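Ticket 212: Label printer skips every second label after update
Opened by: Hatsue Fukuda
Site: Stinotby, packing room
Status: Closed

Reported problem

Since the July update of the Prulia stock program, the label printer feeds one blank label after each printed one. It happens with the snack assortment labels and the shelf labels. Address labels from the Dumitrescu shipping screen print normally. No error shows on the printer or on the PC. A roll of 300 labels now runs out in half the usual time.

Log

Entry 1. Turned the printer off, unplugged it, plugged it back in. Printed a test page from the button on the front. Test page was clean, no blank label. Printed from Prulia and the blank came back.

Entry 2. Support asked for the driver version. It is the Hirel driver, version 51. Support asked us to run the gap sensor calibration. Held the feed button until the light blinked, let it feed, and released. Same result as before.

Entry 3. Swapped in a fresh roll from a different carton. Same result. Cleaned the roller and the sensor with an alcohol wipe while the cover was open. There was some glue on the roller but removing it made no difference.

Entry 4. Support asked which products are affected and what kind of packaging the labels go on. It is the small bagged snacks and the clear divided tubs.

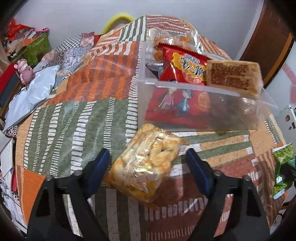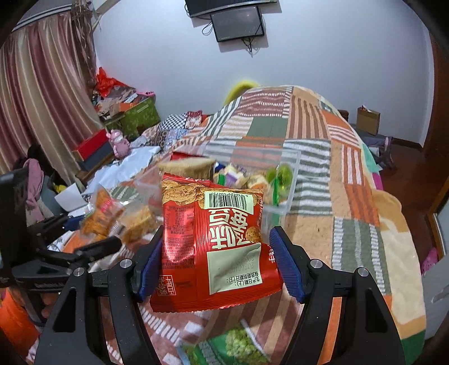 Entry 5. Support compared the page setup in Prulia with the one in Dumitrescu. In Prulia the label height was set 2 mm taller than the real label. The printer was reading the extra height as the start of a second label and feeding through to the next gap. The July update had put the template back to its default size.

Entry 6. Changed the height in Prulia under Settings, Templates, Page Size. Saved and printed a short run. The blank labels stopped, but the product name was now too close to the top edge and lost part of the first line.

Entry 7. Moved the text block down in the template and saved it under a new name so the next update does not overwrite it. Printed again from both template types. Text is complete and there are no blanks. The old template is still in the list. Please do not delete it until the shelf labels at the second desk have been moved over.

Entry 8. The second desk still had the blank label problem. That PC keeps its own copy of the templates. Exported the new one from the first PC and imported it there, then restarted Prulia. Prints correctly now.

Resolution

Wrong label height in the Prulia template after the update. No fault found in the printer or the Hirel driver. Ticket closed 2025-09-09 with the agreement of H. Fukuda. If the blanks return, reply to this ticket and attach the page size settings from the affected PC.

Contact the help desk | Copyright Stinotby Support | Back to top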